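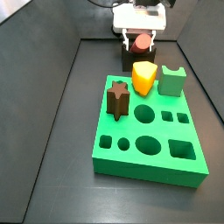 서른덴 작업장 자동화 셀 정기 점검표 (4월분)
대상: 끼움 작업 셀 "달러" 및 주변 작업 구역
점검자: 헤르미네 후브만
점검 시각: 토요일 오전 10시, 설비 정지 후 재가동 확인까지
항목 수: 11
판정 기준: 적합 / 조건부 / 부적합. 의견란은 비워 둬도 되지만 나는 비워 둔 적이 없음.

1. 비상정지 버튼
판정: 적합
의견: 누르면 선다. 버튼 앞에 우산꽂이가 있었는데 치웠다. 지난달에도 치웠다. 우산꽂이에도 복귀 동작이 있는 모양이다.

2. 작업 구역 바닥
판정: 조건부
의견: 회색 바닥에 옅은 긁힘과 흰 티끌이 있다. 작업에 지장은 없으나 청소 담당이 자동화 이후로 공란이다. 예전에는 그 자리에 앉은 사람이 퇴근 전에 닦았다. 지금은 앉는 사람이 없고, 걸레는 도입 예산에 들어 있지 않았다. 담당자 지정 요망.

3. 그리퍼 손가락 및 체결부
판정: 적합
의견: 흰 손가락에 금 간 곳 없음. 나사는 손으로 돌려 보아 움직이지 않음. 토크 렌치는 헥빌 쪽에서 빌려 간 상태이므로 돌아오는 대로 다시 잰다. 빌려 간 사람은 빌려 갔다는 사실에 동의하지 않고 있다.

4. 공작물 파지
판정: 적합
의견: 빨간 원통을 기울여 잡는 자세까지 확인. 정지 상태에서 떨어뜨리지 않음. 전에 이 일을 하던 조는 원통을 앞치마 주머니에 넣고 다녔는데, 그 방식의 낙하율은 기록이 없어 비교하지 못함.

5. 운전 횟수 기록
판정: 적합
의견: 지난 점검 이후 1,617회. 표시기와 일지가 일치한다. 일지를 손으로 옮겨 적는 일이 새로 생겼고, 자동화 덕에 생긴 일자리로 분류해도 되는지 부슈만 본사에 문의했으나 회신 없음.

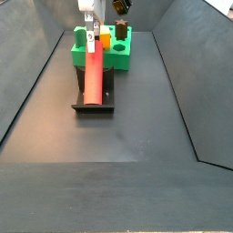

로봇이 멈췄을 때 작업자가 손을 넣어 부품을 바로잡아도 되나?

전원을 차단하고 잠금 표찰을 건 다음에만 된다. 일시정지 상태는 차단으로 치지 않는다. 표찰은 건 사람이 직접 떼고, 교대 시간이 겹치면 다음 조가 자기 표찰을 걸고 난 뒤에 뗀다.

6. 받침대 고정
판정: 적합
의견: 검은 받침대는 흔들어도 밀리지 않음. 원통이 얹히는 오목한 면에 이물 없음. 점심시간에 펜을 걸쳐 두는 사람이 있다고 들었다. 펜꽂이로서도 훌륭한 형상임은 인정하나 금지.

7. 초록색 판과 꽂는 부품
판정: 조건부
의견: 별 모양 갈색 부품의 모서리는 양호. 판 바닥면에 위치 표시선이 없어, 누가 판을 들었다 놓으면 원래 자리를 아무도 장담하지 못한다. 사람이 할 때는 판이 조금 돌아가 있으면 사람도 조금 돌아앉았다. 기계에는 돌아앉는 기능이 없다. 다음 점검 전까지 표시선을 그을 것.

8. 경고 표지
판정: 부적합
의견: 작업장 입구 표지에 "로봇 작동 중, 출입 시 주의"라고 되어 있는데 출입이 되는지 안 되는지 읽는 사람마다 다르다. 나도 두 번 읽고 들어갔다. "운전 중 출입 금지"로 교체. 글자가 작다는 의견도 접수했다. 의견을 낸 분은 표지에 코를 대고 계셨다.

9. 통로 및 대기 위치
판정: 조건부
의견: 바닥 노란 선 바깥에서 지켜보게 되어 있다. 문제는 지켜보는 일이 지루하다는 점이다. 손으로 끼우던 때는 허리와 손목이 아프다는 민원이 들어왔고, 지금은 졸리다는 민원이 들어온다. 감시 업무를 한 시간 넘게 이어서 시키지 말 것. 의자는 지급하되 뒤로 젖혀지는 것은 회수한다.
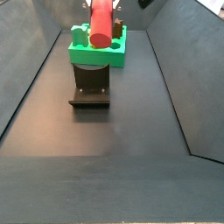
셀을 들인 뒤 원래 그 일을 하던 사람들은 무슨 일을 하나?

대부분 부품 투입 준비, 불량 판정, 정지 후 재가동을 맡는다. 손으로 끼우는 시간은 줄었고 판단하고 기록하는 시간이 늘었다. 재가동 권한은 교육을 마친 사람에게만 주며, 교육을 받는 동안의 임금과 직급은 그대로 유지한다.

10. 교육 이수 현황
판정: 부적합
의견: 야간조 이수 기록이 없다. 확인해 보니 교육이 낮에만 열린다. 야간조에게는 자는 시간에 와서 졸음 예방 교육을 들으라고 안내되어 있었다. 안내문을 만든 부서에 원본을 돌려보냈다. 야간 회차를 따로 편성할 때까지 야간조의 재가동은 당직 기술자가 한다.

11. 작업자 의견 청취
판정: 적합
의견: 들은 대로 적는다.
- 손목이 덜 아프다.
- 기계가 서면 내 잘못 같고, 잘 돌아가면 기계 덕이라고 한다.
- 예전에는 옆 사람과 이야기하면서 했다. 지금은 옆 사람이 통로 건너편에 있다.
- 셀 이름을 왜 달러라고 지었나. 급여 인상인 줄 알았다.
마지막 건은 안전 사항이 아니지만 같은 말을 한 사람이 여럿이라 남겨 둔다.

조치 요약
표지 교체와 야간 교육 편성은 다음 점검 전 완료. 위치 표시선은 정비반, 청소 담당 지정은 작업반장. 통로 쪽 노란 선은 벗겨진 구간이 있어 다시 칠하되, 새로 칠하는 선은 기존보다 200밀리미터 바깥으로 낸다. 칠이 마르는 동안 밟지 말라는 표지도 같이 세울 것. 이번에는 밟아도 되는지 안 되는지 분명하게 쓴다.

추가 메모
점검표 양식 맨 아래에 "점검자가 로봇인 경우 서명 생략"이라는 문구가 있다. 언제 들어간 문구인지 부슈만에 물어볼 예정. 이번 달은 서명함.

헤르미네 후브만 (서명)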